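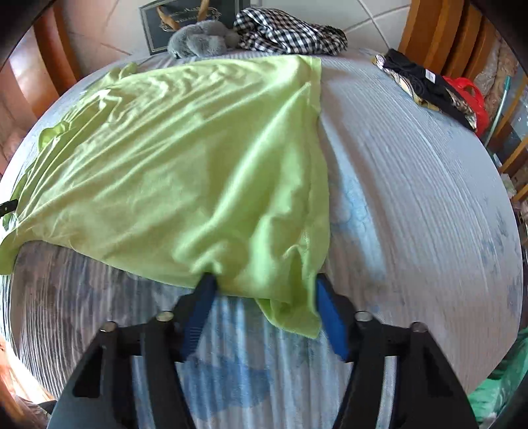

4 min read

Flerham Care Label Transcripts

README for the second release

This folder holds typed transcripts of care labels from household textiles and everyday clothing, along with the wash notes their owners wrote down. It was put together by Kyung-hwa Hyun and Els Boersma. Dong-hyun Chae wrote the scripts that check the files. Last edited Mon 28 August.

What is in it

The release has 500 label records. Each record is one row in labels.csv. A second file, notes.csv, holds the owners' notes and is linked to the first by the column item_id. Not every item has a note. Some have several, usually when the same item was passed from one person to another in a household.

There are no scans of the labels in this release. We typed from scans and from the items themselves, and many of the scans had names or phone numbers written on the label in marker. Those scans stay with the editors.

Columns in labels.csv

item_id: a short code, never reused
item_type: shirt, sheet, towel, bedspread, curtain, and so on
fiber_text: the fiber content exactly as printed, including spelling mistakes
fiber_clean: the same content in a standard form, largest share first
symbols: care symbols in the order printed, separated by a semicolon
wash_text: any written washing instruction
label_lang: language codes for all languages on the label
origin_text: country line as printed, blank if none
legibility: 1, 2 or 3

Legibility 1 means every character could be read. Legibility 2 means a few characters were filled in from context, and those are in square brackets. Legibility 3 means at least one full line could not be read. There are 54 records at level 3. Leave them out if you are working on fiber content, but they are usually fine for symbols, which tend to be printed larger.

How the labels were collected

Owners brought or mailed items to one of two drop-off points, the Trarano alterations shop and the reading room on Ji Street. Each item was typed once by Kyung-hwa Hyun and once by Els Boersma, working separately. Where the two versions differed, Jong-dae Geum looked at the item again and picked one reading. Differences that came down to spacing or capital letters were settled by script and are not logged. All others are in disputes.txt.

Items with the label cut out were turned away. Items with a label sewn in by a tailor were accepted and marked as such in item_type, after a slash.

Columns in notes.csv

item_id: matches labels.csv
note_text: what the owner wrote, with names removed
followed: yes, no or unsure, for whether the owner says they follow the label
washes_per_month: the owner's own guess, left as written

The last column is messy. People wrote things like "when guests come" and "summer only." We did not turn these into numbers. If you do, please keep the original text next to your version.

Known problems

The crossed-out triangle and the crossed-out circle were mixed up in part of the first release. This has been fixed. If your copy of labels.csv has no legibility column, it is the old one and should be replaced.

Bedding is thin on fitted sheets, where the label is often on an inside corner and wears away early. Baby clothes are missing entirely.

Eight items have a label that disagrees with itself, such as a hand-wash symbol beside a line of text that says machine wash warm. We left them alone. Search for "conflict" in disputes.txt to find them.

Korean and Dutch labels were typed by native readers. Labels in other languages were typed letter by letter and may have accent errors.

Checking the files

Run check_labels.py from the top folder. It reads both CSV files, looks for item codes that appear in only one of them, and prints any symbol name not found in symbols.txt. An item missing from notes.csv gives a warning. An item missing from labels.csv gives an error and stops the run.

Files are UTF-8 with commas between fields. Older spreadsheet programs may guess the encoding wrong and garble the Korean text, so pick UTF-8 by hand on import.

Use and credit

You may use and change the transcripts for any purpose, as long as you credit the Flerham Care Label Transcripts and say which release you used. The owners' notes may be quoted in part. Please do not try to work out who wrote them.

Corrections go to Soon-im Ok, who looks after the files between releases. Send the item_id, the column and the reading you think is right. Changes sent in before June are already included.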